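Student Project Report
Rachid Tawfik
Vutcombe, August

Why Floors Are Cold: Heat Loss in Older Apartments

1. Introduction

When I moved to Vutcombe I noticed that the residents speak very often about cold floors. My project asks how much the floor covering changes the feeling of comfort at home, and how much it changes the heating use. I compared answers from 68 apartments in two buildings, Hajji House and Cullov Court. Both were built in the same period and both have concrete slabs between the stories.

2. Method

Each household received a short form with five questions. I asked about the floor material, the use of rugs, the hour when heating is switched on, and the energy use written on the yearly bill. The last question was open, and many people wrote long answers there. I did not enter the apartments, so the floor material is as the residents reported it.

Materials differ in how fast they take heat from the foot. Stone conducts heat much better than wood, so it feels colder even when both have the same temperature. This was the most difficult part to explain in the form.
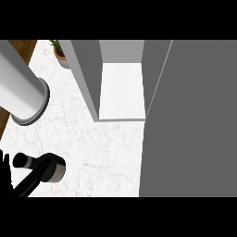
Figure 1. Marble and wood flooring meeting in one room (computer rendering).

3. Results

Homes with mostly stone or tile floors used 3975 kWh for heating in the year. Homes with mostly wood used 3608 kWh. The difference is almost 10 percent, but I must be careful with it. The stone floors were more common on the ground level, where heat is also lost to the soil - this can explain a part of the result.

Residents with rugs complained less, also in the stone group. Several of them turn the heating on later in the morning.

4. Limits

The forms were filled in by hand and three bills were not readable. I left them out of the averages.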